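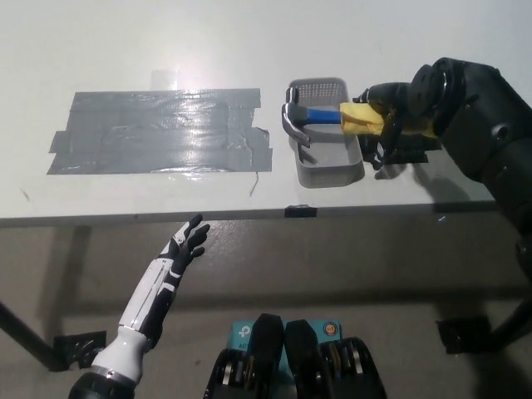
Figure 2. Claw hammer with padded handle end, perforated basket and taped section of the tabletop.

3.2 Tools and work surface

The hammer has a steel head and a blue handle, with yellow padding wrapped over the end. Padding of this kind changes the grip more than the weight, and we treated padded and bare handles as separate items in the inventory. Small tools were stored in light-gray plastic baskets with perforated walls. A hammer is longer than the basket and rests across the rim — the claw pointing in, the handle sticking out to one side — so it was logged as "on" the basket.

The white tabletop was patched with overlapping strips of silver-gray duct tape. Treloar and Maluleke replaced the tape in June. Residue from earlier tape was left in place, and items were not set down on the patch during sorting.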